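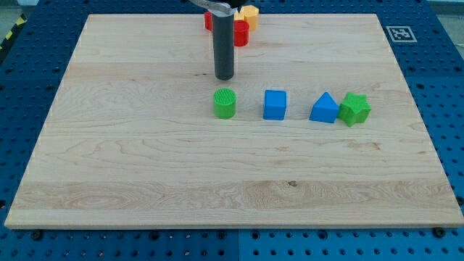

Figure 4.1 Shape blocks on a maple-coloured board, with a green cylinder at the left of the middle row.

Chapter 4
Solids in the Hand: Sorting, Naming and Arranging

Learning goals

By the end of this chapter, readers should be able to distinguish a prism from a cylinder by reference to its faces; describe the position of a solid in relation to its neighbours; prepare a work surface suited to small-group sorting; and record a child's stated reason for a grouping in the child's own words.

4.1 Introduction

Children handle solids long before they name them. A child of three who pushes a cylinder across a mat has some practical knowledge of curved surfaces, and a child who stands one block on another has a practical knowledge of flat ones. The task of the early years educator is to supply language for what the hands have already met, and to do so without hurrying the child past the handling.

Chapter 3 considered flat shapes: cut card, drawn outlines, and the printed templates found in most centre cupboards. The present chapter turns to blocks with height as well as outline. The change is greater than it first appears. A star drawn on paper has one outline and one colour. A star-shaped block has a top, a base and sides, and it may be stood upright, laid down or turned to face away. Children who named the drawn star with confidence in Chapter 3 activities will sometimes hesitate over the block, and educators should expect this.

The material is drawn in part from the Abera sorting sessions, which were led by Yabsira Tamiru and written up with Teodor Bråten for the Gesitz early learning program. Readers who completed the April practicum will recognize several of the arrangements. The program's full session notes run to 17 booklets and are held in the resource room; only the portions bearing on solids are reproduced in this book.

4.2 The work surface

A sorting activity requires a boundary. Blocks placed directly on a large table tend to drift, and children begin to dispute which pieces belong to the activity and which have been set aside. A flat board resolves the matter. Whatever is on the board is in play.

Wood is preferred in this program. A pale board shows saturated colours clearly, and its grain gives children something further to talk about. Several of the Abera participants traced the swirls and knots with a finger before touching a single block, and session leaders were instructed to allow this. The board should be larger than the arrangement it is to hold, so that there is open space in front of the blocks as well as between them. It should rest flat and should not rock when leaned upon.

Boards are wiped with a damp cloth after each group and stored upright. They should not be left on a radiator cover.

4.3 Rows and clusters

Two arrangements recur throughout the chapter. In a row, the blocks are set side by side with gaps between them, and each can be seen and reached separately. In a cluster, the blocks stand close together, and one may partly hide another. Both may be laid out on the same board.

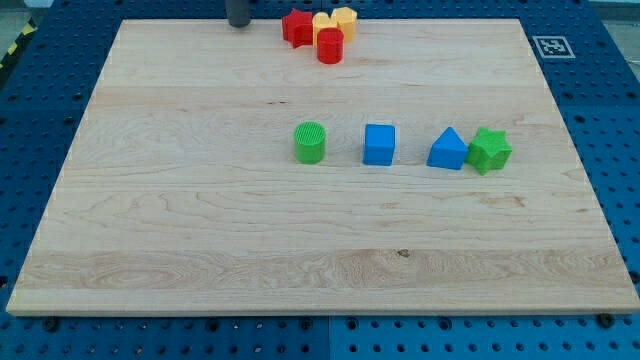
Figure 4.2 A row across the middle of the board and a cluster near the far edge. The cluster includes a red star-shaped block, two yellow blocks and a red cylinder.

The cluster in Figure 4.2 repays attention. A child asked to sort it by colour will place the star with the red cylinder and the two yellow blocks together. A child asked to sort by shape must separate the yellow pair, as one has a rounded, lobed outline and the other is a taller block with flat facets. The red cylinder overlaps the base of the lobed block from the viewer's side, which makes it well suited to the terms "in front of" and "behind".

The green cylinder at the left end of the row offers a second line of questioning. It shares a form with the red cylinder but not a colour, and the two stand well apart. Educators should wait for the child to connect them unprompted before pointing to either.

4.4 Terms used in this chapter

Face: a flat surface of a solid. The circular top of a cylinder is a face.

Curved surface: the side of a cylinder. Young children commonly call this "the round part", and the expression may be accepted.

Prism: a solid with two matching ends joined by flat sides. The word need not be taught before school age, although the Mistora picture cards introduce it on the fourth sheet.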